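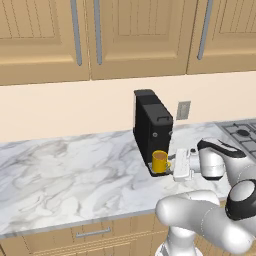
## 3. Before you order anything

I wrote this section after going through the whole buying process with Ramiro Carretero, and we got the order wrong twice. Do the planning in simulation first. The kitchen model that comes with Virkora costs you nothing but an evening, and it'll tell you more than a sales call will.

1. **Pick one job.** Ours was coffee: mug, machine, counter. If you start with "help in the kitchen" you'll end up pricing everything in the catalog (I did!).

2. **Build your counter in the model.** Measure the real one and type in the numbers. Ours is 191 cm long. Put in the upper cabinets too, handles included.

3. **Place the arm base and run the reach check.** Go to Plan > Reach and try at least 2 base positions. Save each one under its own name — the program overwrites without asking.

4. **Look at the arm from the other side.** The gripper gets all the attention, but the elbow needs room as well. Swing the view around and check what's behind the housing before you settle on a mount. 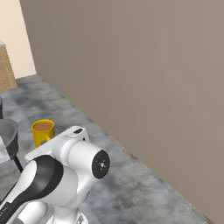 *Fig. 3-2. Arm over the counter, filled mug behind the housing.*

5. **Write the shopping list from the saved layout.** Arm, gripper, mount, controller, cables, emergency stop. Leire Robles keeps hers in a plain spreadsheet with one row per part and a column for lead time, and I've copied her.

6. **Get two quotes.** We asked Sosberg and Zolletti. Ask each of them to list shipping and the mount as separate lines, or you can't compare a thing.

7. **Set aside a cushion.** I keep 17 percent of the total for parts I forgot. Last time it all went on a longer cable and a second set of fingertips.

> **Note:** Lead times move around a lot. My mount took 34 days, and I'd already booked the electrician. Book yours after the mount is in the house.

> **Caution:** The reach check doesn't know about hot drinks. A layout that passes can still carry a full mug right over an outlet or a stovetop. Trace the path yourself and move the base if you don't like what you see.

> **Caution:** Don't order the gripper before you've measured your own mugs, handles too. Restocking fees are no fun.

Once the quotes are back, paste the totals into the Budget tab and go on to section 4, Mounting.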